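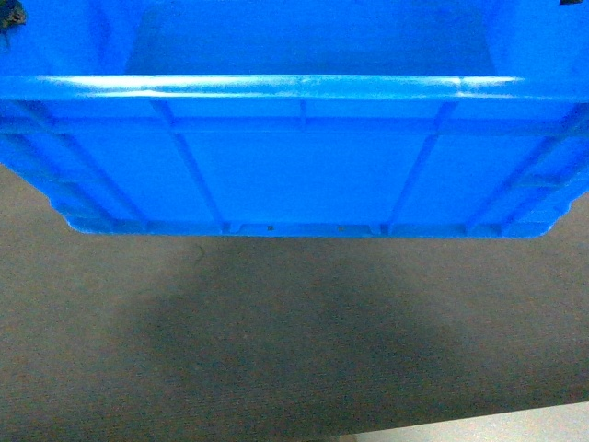

Mahtab Parsa has used the same kind of blue plastic crate for 16 years, first for fruit and now for other people's belongings. She runs Shokri, a small packing and storage business that she started after leaving a produce wholesaler, and she does most of the packing herself.

"Customers expect cardboard," she said. "They see the crates come off the van and ask where the boxes are. I tell them we do have boxes, for pillows and lampshades. Everything with any weight goes in plastic."

We met on a Saturday morning at the unit she rents behind a tire shop. She was getting ready for a two-day job, a house with a full basement, and talked while she sorted lids.

The large crates are the ones she cares about. They narrow toward the bottom, so the empty ones nest and take up little space on the way to a job. The rim is thick and rolled over, with nothing sharp to grip. The walls have ribs molded into the outside.

"The ribs are what you pay for," Parsa said. "A flat wall bows out when you fill it with books. Then the lid won't sit, and you can't put another one on top. I bought some cheap ones with flat sides my second year. They went to a guy who keeps ducks."

She buys from Kolletti, a supplier that also sells to laundries and fish markets. Blue was what they had in stock the first time. She has kept to it so that her crates are easy to pick out when another crew is working in the same building.

Asked what goes wrong most often, she said people fill a large crate to the top with the heaviest things they own.

"It's big, so they think it's all for them to use," she said. "Books up to the rim, then the iron, then a jar of coins. You can't lift it and neither can I. For books I stop at 7 inches from the bottom and finish with towels or coats. Kitchen things the same. Pans at the bottom, plastic tubs on top."

The other trouble is small things. Keys, chargers, the screws from a bed frame and the feet from a sofa get dropped in loose and slide into the corners. Parsa puts them in a zip bag and tapes the bag to the piece they belong to. If there is no piece, they go in one crate marked "last," which is loaded last and opened first.

"Before a crate goes back on the stack, you look in it," she said. "All the corners. You don't tip it out and assume. I've found earrings. I've found a hearing aid, and that was a phone call I was glad to make."

Zbigniew Kurek joined her in December, after his job at the Vetach bakery ended, and handles the driving and the cleaning. He washes the crates with dish soap and a long brush, rinses them with a hose and leaves them upside down overnight. He used to dry them by hand and gave it up.

"The groove under the rim holds water," Kurek said. "You wipe the whole thing, you nest it, and the next day there's a puddle in the one below. Upside down it runs out by itself."

He is less fond of them than his boss is. In cold weather he finds the rims slippery, and he would like handles cut into the long sides as well as the ends. He also thinks the business owns too many of the large size.

"For an apartment on a third floor, give me the small ones," he said. "I'll make more trips. My back is fine with more trips."

Parsa agreed that she should buy more small crates, and said she had been agreeing for two years.

Shokri rents the crates out as well, for customers who want to do their own packing. The usual rental is a week, and they come back with all kinds of labels on them. Parsa asks people to use painter's tape and write on that. Marker comes off the smooth plastic with rubbing alcohol, but it takes Kurek most of an afternoon when a family has been thorough.

The basement job was in Lelalska, the old mill district across the river. She planned to start with the shelves along the back wall and leave the workbench for the second day, when the owner's son could say which tools were staying. Kurek had already begun carrying the empty crates out to the van.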